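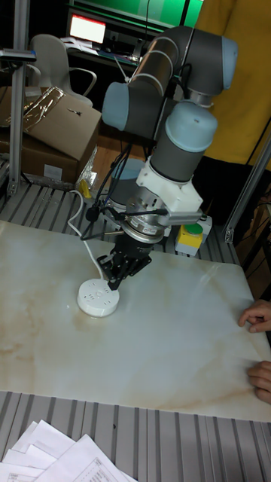 *Stilline Residents' Club, Home and Repairs Group*

# Extension leads and power strips: using them safely at home

Updated May 8, 2025

Most of the questions we get at the repairs table are about leads. People inherit them, buy them in a hurry in December for the tree lights, and then leave them behind the sofa for years. These are the notes we hand out, typed up with a few additions.

## Know what the lead can carry

In the UK a lead with a 13 amp fuse can supply around 3000 watts in total. That covers everything plugged into it at the same time, however many sockets it has. Extra sockets don't give you extra power.

Look for the rating on the underside or on the plug. Some leads are rated at 10 amps or less, and the lower figure is the one to go by. If you can't find a rating, use the lead for a lamp or a phone charger and nothing bigger.

Things that should go straight into the wall:

- kettles and toasters
- fan heaters and oil-filled radiators
- tumble dryers and washing machines
- fridges and freezers
- portable air conditioners

Televisions, routers, laptops, desk lamps and radios use far less and are fine to share.

## Flat strip or round one

Long strips suit the back of a desk or a TV cabinet. Round ones are handier in the middle of a table, as people can plug in from any side, and bulky chargers are less likely to block each other. We use a round one for the sewing evenings at Rilari Hall. Take it off the table before anyone brings out drinks.

Cube adaptors that hang off the wall socket are best avoided. They pull on the contacts and work loose.

## Cable reels

Unwind the whole reel before you run anything heavy from it. A wound reel has a much lower rating, usually printed on the side, and the cable in the middle can get hot enough to melt. This applies to the club's own reel in the Ruotsalainen Road store too. Please wind it back loosely when you've finished.

## Where to put them

- Keep leads out from under rugs and carpets. Heat can't get out and you won't see any damage.
- Don't run one through a door that gets shut on it.
- Never plug one extension into another. Buy a longer one.
- Indoor leads stay indoors. For the garden, use an outdoor lead with an RCD.
- Screw the strip to the back of the desk if it has keyhole slots. It keeps the weight off the cable.

## Cleaning and checking

Unplug it from the wall first. Wipe the case with a dry cloth, and lift fluff from the socket holes with a soft dry brush. No sprays and no damp cloths.

While you have it in your hand, check for cuts in the cable, brown marks, a cracked case and plug pins that wobble. Feel the plug after an hour of normal use. Slightly warm is all right. If it's too hot to hold, stop using it.

Don't mend a damaged cable with tape. Cut the plug off so that it can't be used again, and take the lead to the small electricals bin behind Lolo Café.

## Labels

Write the name of each appliance on a bit of masking tape and fold it round the cable near the plug. Bread bag tags work as well, but the ink rubs off unless you use a permanent marker.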